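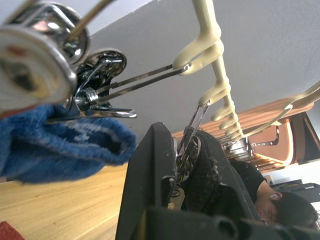
I want to make a case for line drying, and I want to make it loudly, because in the last few years I've watched it slip out of ordinary life and I think we are poorer for it. I don't mean poorer in the grand moral sense. I mean we're missing out on something that is pleasant and cheap and smells terrific!

When I moved to Flaltitz the building had a dryer in every unit and a rule against hanging anything on the balcony railings. The rule was in the lease, between the bit about bicycles and the bit about barbecues. I'd grown up with a clothesline strung from the back porch to a spruce (my job was the pegs, and I took it seriously) and for my first winter I did what everyone else did. I threw it all in, turned the dial to 60 minutes and walked away. The elastic went in my favourite pyjamas by May.

So I bought a rack. A folding one, from Fourie Hardware, and it changed the way my apartment felt. There's a rhythm to it that I'd forgotten. You shake out a shirt, you smooth the collar with your thumb, you get a good look at the cuff that needs mending before it becomes the cuff that can't be mended. I know more about the state of my clothes now than I have since I was a kid, and I wear them longer too. I have a grey wool sweater that must have been washed 200 times and it still has its shape, and I give the rack full credit.

People tell me they don't have room. I believe them, and I also think most of us have more room than we suppose. Heat rises, so the air near the ceiling is the best drying air you've got, and hardly anyone uses it. A pulley rack over the stairwell is a wonderful thing. So is a tension rod across the bathtub. My own setup stands beside a heating vent in the hall, and you have to turn sideways to get to the bedroom on wash day, and I have stopped noticing.

Small things are where the doubters always dig in. Sheets, fine, they say, but who wants to hang up socks one at a time? I do! Socks are the best part, and the trick is to give them a spot of their own so they don't eat up the long bars. Any little hanger that hooks over a rack will do it, and there are cheerful ones around, like the pale yellow plastic one shaped like a cloud, hung from a wooden rack with a bunch of socks waiting on the table underneath.
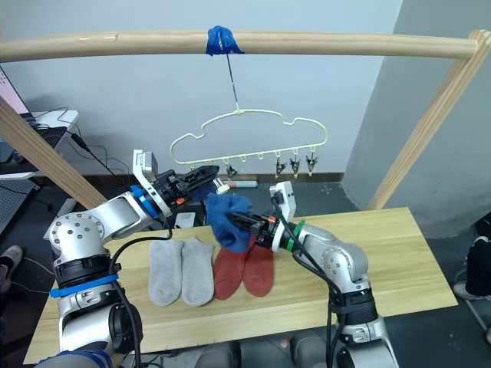
The timing matters more than the gear, in my opinion. I wash at night and hang before bed, when the heat has been on all evening and the place is dry as toast. By breakfast the light stuff is done. Jeans take until supper, and if you turn the pockets inside out they take a bit less. Towels I'll grant you are a problem. They come off the rack like cardboard, and some people love that (my mother called it a free scrub) and some people never will. Ten minutes in the dryer at the end will soften them and I won't tell anyone.

Now, the money. I kept track for one winter out of pure curiosity, and I saved enough to buy a decent pair of boots. It wasn't life-changing. Still, I'd rather have boots than hot lint, and it's a pleasure to get something for nothing when so little else works that way. The extra moisture was welcome as well, in a place where the indoor air in January makes your knuckles split. If your home runs damp you'll have the opposite trouble, so crack a window or run a fan, and skip the whole thing in a muggy August.

What really gets me going is the rules. My lease isn't unusual. The Honard towers across the road have the same clause, and so does the new Mivar development down by the creek, where they've put up 20 storeys of south-facing balconies and forbidden anyone to hang a tea towel on them. South-facing! All that sun and wind going to waste over a worry that somebody might see a pillowcase. I walk past in the evening and think of the streets I've visited where the washing goes right across from window to window, colours snapping away up there, and those streets looked lived in and loved. A pillowcase is a nice thing to see. It means somebody will be sleeping on fresh linen tonight.

I'd like the clause gone, and I've written to my own building manager to say so – twice now, politely. Back in 2000, when our place was built, I suppose a bare balcony looked modern. Tastes change, and leases can change with them. In the meantime there's the rack in the hall, and tonight it's flannel sheets, folded over double, with the vent blowing up between them.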